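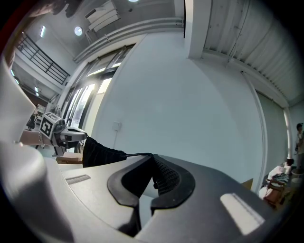
Two hand-held grippers and one piece of black knitted fabric, upstairs neighbor of every sock drawer problem.

The head of household tasks at Morkby would like you to stop asking when the robot is coming to do your laundry. She gets the question at weddings. She got it in May from her dentist, who had both hands in her mouth at the time.

"People think the hard part is the washing," she says. "We solved the washing. It's a box with a drum in it. What's left is everything your hands do while you're thinking about something else."

Her hands, when I visit, are wrapped around a mug. Other hands are busier. Her team teaches by demonstration: people do a chore wearing or holding the same kind of gripper the machine will have, over and over, and the software tries to learn from the result. The sock task has 259 recordings so far. She wants 1,000 before she'll discuss it seriously.

Why socks? "A plate is a plate all day long. A sock is a different shape every time you let go of it." She thinks for a moment. "Also we had a lot of socks."

I ask how the current machine does if you leave it alone with a basket. She says it folded 36 pairs in its last long test and that I should ask how long the test was. I ask. "Overnight," she says, and drinks some coffee.

The shop floor is going better. Tavholm, a warehouse customer, has two of the company's arms moving boxes from one belt to another, and by her account they are dull and dependable. "Boxes want to be picked up. They've got corners." A trial at Grunidlow, where the arms were asked to bag soft goods for shipping, ended early. She describes the bags as "uncooperative" – the customer's word, she adds, was shorter.

So will any of this reach a normal home? She gives me the answer I suspect she gave the dentist. Wiping a counter, fairly soon. Loading a dishwasher, if you aren't fussy about how. Clothes, later, and fitted sheets she declines to discuss on the record.

And who does the folding at her place?

"My husband," she says. "He's very advanced."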